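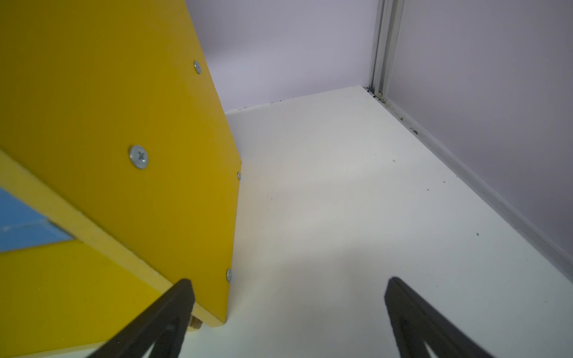

Lenton Robotics Club, Manipulation Team
Members' list

Subject: Re: bookshelf task, what is left before the Torier round

Jun 10, 2018

Replying to the questions from the build side. The earlier message is quoted in pieces, with answers under each.

> Are we keeping the yellow shelf or making a new one? The
> rules sheet only says "a shelf with two levels" and gives
> no color.

Keep it. It is screwed together well enough and both arms have been taught on it. If we build another one, every saved position has to be checked again, and we do not have the time. Please go over the screws with a hand driver before each session. Use the driver in the top drawer and leave the power one alone, as it chews the heads.

> What is the starting layout now? I have seen three
> different ones in the log.

The start layout is one picture book upright at the left end of the upper level and one comic lying flat on the blue board below. The left arm works the upper level. The right arm takes the lower one. Any log entry with another layout belongs to the old task and should be moved to the old folder.
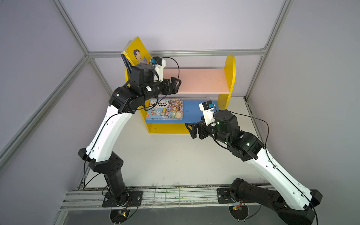
Both arms at the shelf, comic on the lower board.

> How many runs do we have and how many do we need?

We have 1114 runs on disk. After taking out the ones with the wrong layout, 700 are left that I would train on. I want 30 more with the comic turned the other way round, because the judges may place it either way. Six of us have signed up for sessions, so that is five runs each. Stop and write it down if an arm touches the side panel. Do not delete the run.

> Can we swap in plain books? The covers are very busy and
> I wonder if the camera model is picking up on the
> pictures.

I thought about this too. The Chiba team used plain gray covers last year and did well in their own lab, then had trouble with the books the judges brought. I would rather train on the busy ones. We have picture books with crowded cartoon covers and some plain blue ones with a title label, and both kinds should go through the gripper.
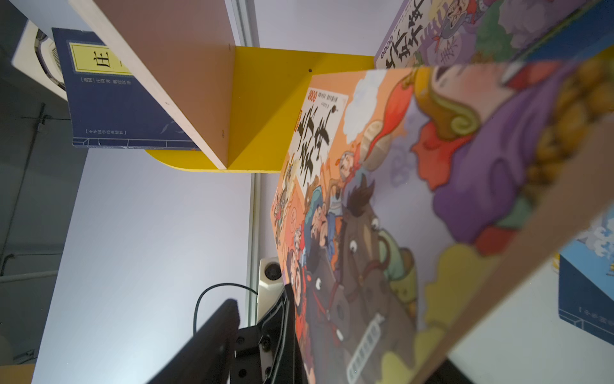
Things to do before the next session

1. Wipe the floor panel, including the corners at the back and along the edges.
2. Check that the wrist camera cables have slack with the arm fully reached out.
3. Home both arms, left one first.
4. Write the book used and which way it faced in the log, on the same line as the run number.

> Who decides the order of the arms? Last time they both
> went for the shelf together and we had to hit stop.

The order is in the script now. The left arm moves first and the right one waits in front of the lower board with its jaws open until the left one reports done. If you are running by hand with the leader arms, agree on it out loud before you start.

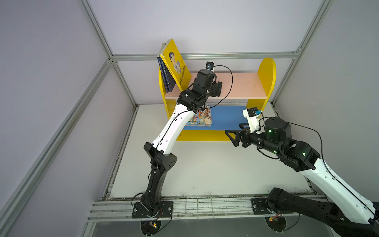 The wait position may need to come back a little. With a thick book on the upper level the two wrists get closer than I like, and the Gurberg rules take points for any contact between arms. I will try a new position and send the numbers to this list. Until then use the old file and go slowly.

The Torier round is in September and the entry form wants a short video of one full run with no cuts. Reply here if you can help with that. Replies to the list, please, and not to me alone.

6 replies
0 shares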